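Screening workshop notebook – September
Family program, second pass through the shortlist

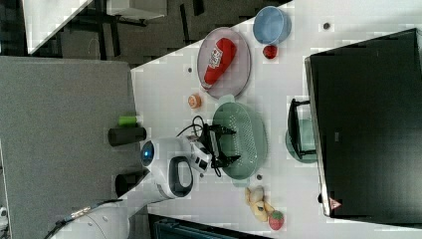
Kenji asked me to write up more than the titles this time, so I will try to get down what we said as well as what we picked, and whoever opens this notebook in the spring can skip the rambling. Present for all of it: me, Kenji Schumacher, Yolanda Escobedo. Booker Crenshaw came in after lunch and stayed to the end, bless him, even through the goose picture.

We have 10 films left for 4 slots. The question we keep circling is how frightening a matinee can be before we lose the under-sevens, and whether losing a few of them is such a terrible thing. I went in thinking I knew my answer and I came out a good deal less sure of it, so I suppose the day was worth having.

First up was The Lamp at Drorngate. I had only seen it on my laptop before and I did it a disservice. On the big screen the first reel is lovely – the girl alone in the lighthouse kitchen, listening to her uncles argue through the floor, and you never see the uncles at all until she does. Yolanda pointed out that the camera stays at the girl's height for the whole of that section, and then rises on the stairs when she decides to take the boat. I had missed that completely. The storm is loud. Very loud, in fact, and I have a note to ask Kamrul Haque whether we can bring the house level down a touch for that reel without flattening the quiet parts before it. Kenji thinks the print may just be mixed hot. We agreed it goes in, with the storm mentioned in the program note so that parents can plan around it.

Then Mr. Castellanos Goes Under, which is the one with the submarine in the school swimming pool. Everyone laughed, me included, and then over coffee none of us could remember how it ended. Kenji says this is a perfectly respectable thing for a comedy to do and that we are snobs. He may be right! Runs 147 minutes, though, and I can't think of a child I've ever met who would sit still for that, or a parent either. Booker had the idea of asking the distributor about the shorter cut that played on television. I'll write to them. Parked for now, leaning toward no.

Gooseberry, Gander was the goose picture. I wanted so much to like it, having talked it up to all of you for weeks. The puppets are beautifully made and whoever did the feathers deserves a medal, but the goose explains the moral to the camera and then a second goose explains it again. Yolanda put her pencil down at that point and did not pick it up. Out. I am sorry, goose.

Longest discussion of the day was over The Winter Brother. For the notebook, here is where each of us stood, as fairly as I can put it:

Yolanda is strongly for. She says the scene where the boy finds the sled in the shed is the most truthful two minutes about losing somebody that she has seen in a film meant for children, and that we talk down to kids when we hide this kind of thing from them.

Kenji is for it in the evening slot only. He wants someone to introduce it from the front.

Booker is against, or he was until the last twenty minutes, and then he went rather quiet and asked to think it over.

I am with Kenji, mostly. I remember being eight and being taken to something sad without any warning, and I remember my mother's hand more than I remember the picture. That is an argument for showing it, I think, so long as the hand is there. So: evening slot, with an introduction, and a line on the poster saying it is best seen together.

Tobias Haverford sent his comments by email, as he couldn't get away. He likes Ponaretti's Orchestra for the opening and says the percussion chase through the bakery is the best slapstick he has seen in years. None of us disagreed. It has almost no dialogue, so it would work nicely for the families who come with three languages between them, and the littlest ones can shout as much as they please. I'd put it first thing in the morning, 10:30 doors, with the lights left up a little.

That leaves one slot and two films I have real affection for, Jasirmont and The Borrowed Pony. Jasirmont is the stranger one. A boy is told there is a town inside the hill and every adult in the picture answers him differently when he asks about it, and the film never settles who was telling the truth. The pony one is warmer and plainer and will sell more tickets. We stopped there because Booker had to catch his bus and the rest of us had gone a bit glassy.

To do before next time
Kamrul: level on the Drorngate storm reel, and check which aspect ratio Jasirmont is supposed to be in, as the titles looked clipped to me
Me: letter about the short cut of Castellanos
Yolanda: first draft of the Winter Brother note, 100 words at the outside
Kenji: ask his niece and her friends to watch the pony film and NOT tell them what we thought
Everyone: rewatch the last reel of Jasirmont with the sound up, please, there is something in the bells I want to ask you about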